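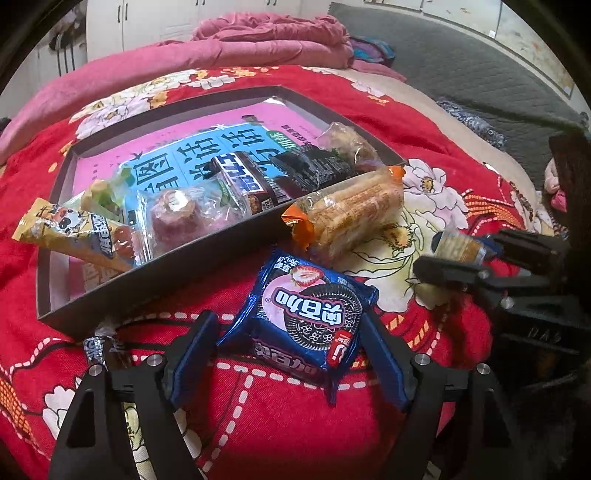

Village shops should be allowed to sell what people want to eat. When the Dasgate stores closed in November, the council offered 3,100 pounds to whoever would reopen it, on condition that half the shelves went to "local and wholesome" goods. Beathag Tennant turned it down, and I think she was right.

I have lived in Ilonstead for 13 years. The farm shop at Stunthorpe sells chutney at eight pounds a jar and shuts at four. People on the early shift at Cruickshank finish after that. They want bread, milk, a packet of biscuits and some crisps for the bus.

A shop lives on small things bought often. If the council wants one in Dasgate, it should pay towards the rent and leave the shelves to the shopkeeper.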